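Slide 1 - title

Hi everyone, thanks for coming to the small room! I want to talk about sound in Morport, our fishing-town mystery game, and why we ripped out most of the music after the first playtest. Leave the title up while people find seats.

Slide 2 - what the game is

You arrive by ferry, the lighthouse is dark, and you have the whole island of Uron to wander around. No map marker, no quest log. If you want to find the chapel you listen for the bell. I love this so much and it very nearly didn't work at all.

Slide 3 - the first build

Play clip, 7 seconds, let it finish.

Hear that? Lovely strings, and you can't tell where the bell is. Players walked straight past it. We had 5 music layers running at once and every one of them sat right on top of the sounds people needed. We kept turning the bell up until it sounded like it was inside your hat.

Slide 4 - the October build

So we cut down to 2 layers, and one of those is mostly wind. Play second clip. Ask the room to point at the bell with their eyes shut - do this even if it feels silly, it's the best part of the talk!

Slide 5 - how it's wired

Keep this short. Every sound has a "carry" number. Fog lowers it, being downhill lowers it, open water raises it. We don't simulate anything fancy. Bayram, our little in-house tool, lets you drag the number around while the game is running, and you hear the change right away. If I run over, skip the second half of this slide and go to the goats.

Slide 6 - the goats

The goats were a bug. Their carry number was typed in wrong and you could hear them from across the island. Testers started steering by them, so we kept them loud and moved the herd next to the old mine. Best day of the whole project.

Slide 7 - try this at home

Mute your music for one full playthrough. Write down every spot where you got lost. Fix those with sound before you write a single new tune.

Slide 8 - questions

Thank the Plovmont meetup. Leave this one up.

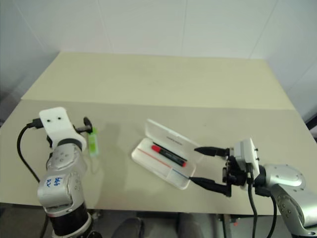 Tried the mute thing on my own platformer last night and got lost in my own second level, which was a bit of a shock. Does the carry number change when you go indoors, or do you swap to a different set of sounds at the door?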